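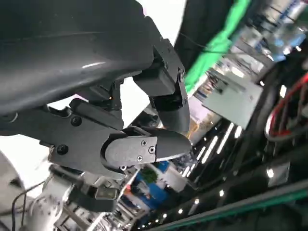 Gripper with rubber fingertip, close up

Subject: Re: [vastell-neighbors] $4 for a paper water bill??

Hi all,

OK, I went down to the town office this morning with the last two bills in my bag and a list of questions, and I came back with answers to most of them. Quoting the earlier message first so the people who only get the digest can follow along:

> Has anyone else looked at the back of their water bill? There's a
> line in small type that says starting with the next billing there
> will be a "document delivery charge" of $4 unless you sign up for
> Dosteo. I don't have Dosteo. I don't want Dosteo. My mother, who is
> two doors down, doesn't own a computer and pays at the window with
> a check, same as she has since she moved here.
>
> Is this even legal? And did the council vote on it? I read the
> minutes most months (yes, I'm that person) and I don't remember
> seeing it. If they did vote I'd like to know when, and if they
> didn't I'd like to know who decided.
>
> Also my bill says "estimated" again. That makes three in a row.
> They put the new meter in last fall and I thought the whole point
> was no more estimates.
>
> - Londoño Avenue, the uphill end

So, taking those in whatever order I can remember them.

Did the council vote on it? Sort of! They voted on the contract with Istitz, the company that took over the billing, back in March. It was on the consent agenda, the bundle of stuff they pass all at once with no discussion, so you could read the minutes very carefully and see one line that says "utility billing services agreement, approved." The paper fee is in an attachment to the agreement. The clerk printed it out for me (no charge for that, I asked) and the wording is that Istitz "may recover the cost of physical document delivery from the account holder." May, mind you. It doesn't say must, and it doesn't say $4 anywhere. The woman at the window said the amount came in a letter afterward and she'd have to look for the letter.

I asked whether the town had changed the rate ordinance to match, and she wasn't sure, and went in the back, and came out and said that would be a question for the town attorney. Make of that what you will. My feeling is that any charge on a water bill is supposed to be in the ordinance, the way the late fee is and the turn-on fee is. I'm not a lawyer though, and if we have one on this list please speak up, I'll bring cookies.

Now the money. We get billed four times a year, so it's $16 a year for a household that sticks with paper. I know some of you will say that's a couple of lunches and let it go. But according to the sheet I was given there are 1,234 accounts still on paper, and nearly 400 of those are on the senior discount. So we have a discount for older folks on fixed incomes, which the town fought for and I was proud of, and then we turn around and take a piece of it back for the stamp. That really bugs me!

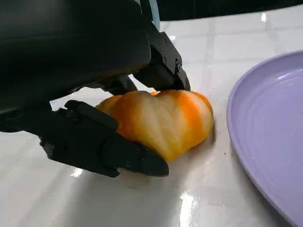
Black gripper and orange-and-cream object on a white tabletop

About Dosteo itself. I signed up for it so I could tell you how it goes, and it was not terrible, I have to say. You need the account number from your bill, the service address exactly how they have it (mine only worked with "Ave" and not "Avenue," that took me a while), and an email. Then it asks if you want to set up automatic payment. You can skip that screen. The skip link is small and gray and down at the bottom left, but it's there, and going paperless does NOT mean you have to give them your bank information. I heard two different people at the post office say it did, so please pass that along.

What I don't like is that one email address can only be tied to one account. So if you're helping a parent or a neighbor with theirs, you have to make up a second email just for that. I told the clerk and she wrote it down. She also said that anybody can still pay at the window by check or cash, and there's no fee for doing that, it's only the mailing of the bill that costs you. I asked if a person could come in and pick up the paper bill at the window, then, and skip the postage. Long pause. She said she liked the idea and didn't know. I'd love for a few more people to go in and ask the same thing.

On the estimated readings, your mother's neighbors aren't the only ones. Mine was estimated twice. The new meters send the reading by radio, and the receiver that covers our side of the hill isn't up yet, something to do with permission to put it on the water tank. Until it is, somebody has to drive by, and if they don't get to your street you get an estimate. You can read your own meter and call it in! I did mine last night with a flashlight. Lift the lid, wave the light over the little window so the display wakes up, and write down all the digits including the zeros at the front. They'll take it over the phone until 4 in the afternoon. My estimate was way high, so it was worth getting my knees dirty. 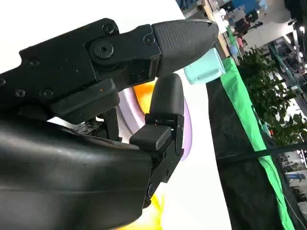

If yours was high too, ask them to correct the bill now and don't wait for it to even out next time. There's a sewer charge figured off the same number and I couldn't get a straight answer on whether that part evens out by itself.

As for what to do next, I'd like to ask that the paper fee be pulled off and talked about separately at the next council meeting, out loud, with the attachment in front of everybody. To get on the agenda you write to the clerk a week ahead. I've got a short letter started - half a page, polite, no capital letters - and I'll send it to anyone who wants to add their name or rip it off and write their own. It would help a lot if some of the names were from the downhill end and from the apartments by the old depot, so it doesn't look like one cranky avenue.

And to the person who wrote the first message: your mother can call and ask to have the charge held while it's being looked into. They did that for me on the spot without an argument. She should get the name of whoever she talks to and jot it on the bill.

I scanned the attachment and it came out a little crooked but you can read it. Too big for the list, so email me off-list and I'll send it over. If anybody has the letter with the $4 in it, I want to see that!

Off to put the meter lid back on straight, I think I left it tipped.

- the green house across from the ball field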